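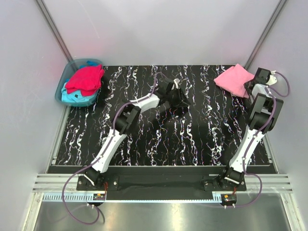

No. 859, p. 12

Grinusow Corded Fabric Shaver
By Ghazala Qureshi
4 min read | Print | E-mail this review | 17 shares

Pilling is most visible on black clothing. The loose fiber balls catch light at a different angle from the surrounding cloth, and they also hold lint. A shaver for dark knits therefore has to cut close and collect what it cuts. The Grinusow does the first part well and the second part only adequately.

The unit runs from a wall adapter and has no battery. I consider this an advantage. My previous shaver, a cordless Gremitz, slowed down after a few minutes on a heavy sweater and began to pull fibers without cutting them. The Grinusow holds its speed on wool, fleece and brushed cotton. The cord is long enough for a table near an outlet but short for an ironing board.

Three blades sit behind a perforated steel guard. A ring around the guard sets the distance to the fabric. The lowest setting is too aggressive for anything thinner than sweatshirt material, and it put a small hole in an old jersey T-shirt. The middle setting is the one to use by default. The ring has no firm stops and can drift under hand pressure – check it between garments.

Lay the item flat on a hard, smooth surface before starting. A bedspread or carpet lets the cloth dip into the guard holes, and seams are the first thing to get nicked. Stone and laminate both work. Pull the fabric tight with the free hand and move the shaver in small circles with almost no downward force. 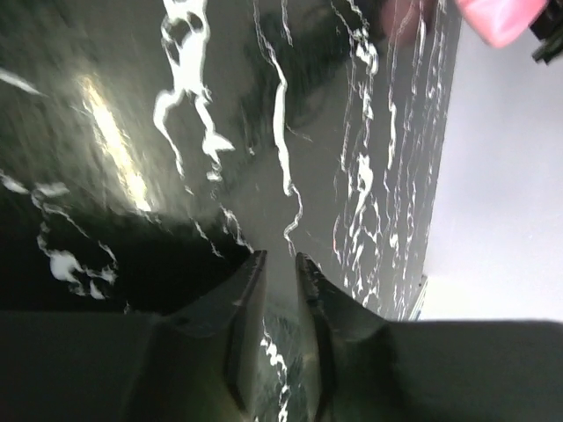 Collection and cleaning

The lint bin clips onto the back of the handle. It is clear plastic and easy to read, but the seal is loose, and fine dark fuzz escapes along the seam when the bin is more than half full. Empty it early. The supplied brush clears the blades, although the bristles are too soft to reach behind the guard. A dry toothbrush does the job better.

Noise is moderate, with a rattle that comes from the bin. Holding the bin with a finger stops it.

Wear

The manual recommends new blades after 400 minutes of use. Mine still cut cleanly at that point on cotton but had started to snag on merino. Replacement sets are sold by Greenberg and by Mellanside, and the 2026 sets fit the older handle. The motor is rated for 1000 hours, a figure I have no means of checking.

Verdict

Good cutting, steady power, average lint control. Recommended for heavy and medium knits. For fine jersey, keep the ring at its highest setting or use a manual comb.

Comments (6) | Print | E-mail this review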